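3.2 Collecting Demonstrations by Remote Control

All demonstrations were gathered in simulation through the Jiltel teleoperation interface. The operator holds a six-axis hand controller and watches two views on a single monitor: a fixed view of the room and a view from the wrist of the simulated arm. Motion of the hand controller is passed to the arm as a change in position and orientation, and a trigger under the index finger opens and closes the gripper. When the operator releases the clutch button, the arm holds its pose. This allows the hand to be returned to a comfortable position without moving the robot, a feature that earlier users of the interface had asked for.

Five tasks were recorded: reaching to a marked point, picking up a block, placing a block in a tray, opening a drawer, and turning a knob. Each episode begins with the arm in a random starting pose and the gripper open. The starting pose is drawn from a wide range, and in many episodes the wrist view contains no task object at the first time step. The operator must then use the room view to bring the arm around before the wrist view becomes useful. We kept these opening movements in the data. A policy trained only on the final approach has no means of recovering when the object leaves the wrist view, and our first trials with trimmed episodes showed this weakness clearly.

The rooms were produced by the Quispe scene generator, which assigns a surface texture to each wall and to the floor independently. Textures are drawn from a library of 200 materials, including tile, stone, plaster, wood and carpet. No effort was made to select combinations that would be found together in a real building. The purpose of the variation is to prevent the policy from relying on the background as a cue to the position of the arm, and strongly patterned surfaces are useful in this respect.

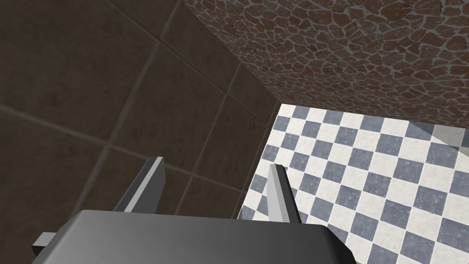
Figure 4. Wrist view in a generated room, with the gripper fingers open. The two walls and the floor carry different textures.

Operators were trained before any of their episodes were accepted. The training session was led by Yasmine Nasr and consisted of free practice followed by 27 graded episodes covering all five tasks. An operator who completed the graded set without a collision moved on to recording; the others repeated it on a later visit. Si-woo Han and Duván Montoya recorded the largest share of the final data, and their episodes were used to set the time limits for each task.

The recording software stores the wrist view, the room view, the joint positions, the gripper opening and the operator's command at every time step. The command is stored as issued, before smoothing. Smoothing is applied by the arm controller and differs slightly between the two versions of the simulator in use at our sites - Midness ran the older version until the end of September - so storing the raw command made it possible to replay all episodes under one set of controller parameters. Episodes that no longer reached the goal after replay were removed.

After replay and review, 732 episodes remained. Review was carried out by two readers working separately, who marked each episode as accepted, accepted with a note, or rejected. The most common reason for rejection was a long pause in the middle of an approach, often at the point where the operator shifted attention from the room view to the wrist view. Short pauses were left in place. Where the readers disagreed, Rimantas Grigaitė viewed the episode and made the final decision.

3.3 Comparison with Demonstrations by Hand

To compare remote control with direct physical guidance, a smaller set of demonstrations was collected on the arm at the Jilholm laboratory. The operator grasped the arm above the wrist and moved it through the task while the motors compensated for gravity. Fredy Rengifo supervised these sessions and prepared the workspace to match the dimensions of the simulated tray and drawer.

Hand-guided motion was smoother and shorter in path length, particularly for the knob. It also placed the operator's hand and forearm in the room view for much of each episode, and those images could not be used for training without masking. Remote control produced slower motion with more small corrections near contact. Each policy was trained for 2,000 steps on its own set under the same settings, and the results are given by task in Section 4.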